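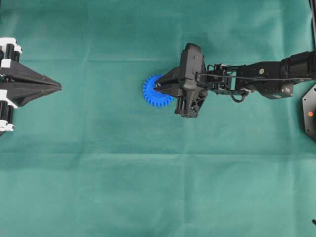 我抽屉里有一只旧饼干盒，盖子早就盖不严了，里面装的全是齿轮。塑料的居多，铜的有几只，还有一只不知道从哪台打字机上下来的，边缘磨得发亮。朋友来家里喝茶，看见我把它们一只只倒在桌上，总要问一句：你留着这些干吗？我每次都答得不太一样，有时候说修东西用，有时候说好看。两个都是真话，只是后一个说出来有点不好意思。

我喜欢齿轮是从一台手摇削笔刀开始的。小学时候那台，外壳是米黄色的，摇起来咔啦咔啦响，有一天它忽然空转，怎么摇铅笔都不动。我拿爸爸的螺丝刀把它拆了，木屑撒了一床（挨了一顿骂，这个不细说了）。里面有只小齿轮缺了两个齿，就缺那么两个！整台东西就罢工了。我把那只齿轮捏在手里看了很久，心想这么小的东西脾气还挺大。

后来搬家搬了好几次，削笔刀丢了，这个毛病倒是一路带着。

今年冬天我给自己找了件事做：做一座能走的塑料钟。图纸是Diarmuid McGrath寄来的，他在一家叫Gondilau的小工坊里教人做木头和塑料的机械玩具，我们通信好几年了，见面只有一回。他的图纸画得极细，字却潦草得像药方，我得拿放大镜看。信里他写：“先别急着装，先把每只齿轮拿在手里转一圈。”我当时觉得这话有点玄，照做之后才知道他是在讲很具体的事：毛刺、偏心、齿根里没清干净的料，眼睛扫过去都看不见，手指一转就碰到了。

我最偏爱的是直齿轮，就是齿和轴平行、规规矩矩站一圈的那种。斜齿轮安静，锥齿轮会拐弯，蜗轮蜗杆有种慢吞吞的威严，可要我挑，我还是挑直齿轮。它把自己怎么干活全摆在外面了，一齿推一齿，小孩子看两眼也能明白。蓝色的直齿轮尤其讨我喜欢，那种很正的宝蓝，放在青绿色的布上，颜色一下子就跳出来了，找都不用找。

说到布，这是我今年最大的心得，必须多讲几句。以前我直接在木桌上干活，小零件一碰就滚，滚到桌沿，掉到地上，然后我就得趴下去拿手电筒照柜子底。有一只齿轮我找了22天，最后在拖鞋里找到的。铺上布以后日子好过多了，东西放下去就老实待着，偶尔掉一下也没有那声让人心惊的脆响。颜色我试过白的，太晃眼；试过黑的，黑色小零件放上去跟隐身一样。绿色最舒服，看一下午眼睛也不酸。

布上有折痕怎么办？我妈的意见是熨，我的意见是随它去。只要不是大鼓包，几道浅浅的褶子碍不了事，有时候还能帮我拦住一根想溜走的轴。当然，量尺寸的时候另说，量东西还是老老实实找块平板。

再讲讲怎么拿。直齿轮立着捏，捏住靠边的一点点，让大半个圆露在外头，齿形就看得清清楚楚。平着捏当然更稳，可是手指把齿都挡住了，看什么呢？我的习惯是先立着看一遍齿，再对着窗户看中间的孔圆不圆，然后穿到一根直铁丝上，轻轻吹一口气让它转。转得顺的放左边，一抖一抖的放右边，右边那堆通常晚上再收拾，拿细砂纸一点点蹭。千万别用粗砂纸，我用过，一只好好的齿轮被我蹭成了土豆。

斜着看齿轮也很有意思，圆的会变成椭圆，近处的齿一个个方方正正，远处的就挤在一起。我学过半年素描，老师让画苹果，我偷偷画齿轮，画得最惨的就是这个透视。你们要是有耐心可以试试，一圈齿画下来，收尾的地方总是要么多半个要么少半个。

买零件的地方我换过几家。Clullar的齿轮包最便宜，什么颜色都混在一起，像糖果，一袋40只，拆开的时候特别快乐，快乐完了就得坐下来分。Eshun的做工细一些，齿根干净，买回来几乎不用修，可是只有灰色的，摆一桌像一群上班的人。Ritico我只买过一次轴，直倒是很直，就是包装拆得我满头汗。我现在的办法是混着来：看得见的地方用Clullar的彩色齿轮，藏在里面吃力的那几只用Eshun的。

装钟那几天我几乎没好好吃饭。最难的是齿和齿之间那点空隙，太紧了咬死，太松了走起来哗啦哗啦的，像抽屉里倒勺子。Diarmuid教了我一个土办法，裁一条薄纸夹在两只齿轮中间，转过去，纸上压出一道清楚的波浪又没有破，那个距离就差不多对了。我裁了一叠旧信纸来试，压出来的纸条舍不得扔，现在夹在书里当书签，挺好看的！

第一次让它走，走了不到一分钟就停。我气得去洗了个澡。回来再看，是一只小蓝齿轮装反了，凸起来的那一面蹭到了夹板。翻过来，重新上好，它就走起来了，嗒，嗒，嗒，声音比我想的要轻。我坐在旁边听，茶凉了也没去换。

它走得不准，一天能快出十几分钟，我暂时也没打算管它。Diarmuid回信说可以在摆锤上加一小块橡皮泥试试，我还在找橡皮泥，家里那块不知道被谁拿去粘了海报。

有读者问我新手该从什么做起，我的建议是先别买整套的钟。买一袋混色直齿轮，铺一块素色布，再备一块带孔的板和几根轴，随便搭，搭到一只手柄能带着一串齿轮全转起来就行。大的带小的，小的转得飞快，反过来就慢吞吞，这点乐趣我到现在都没玩够。晚上收摊的时候把布的四个角一提，所有东西哗地滑到中间，直接倒回饼干盒里，桌子留给明天的早饭。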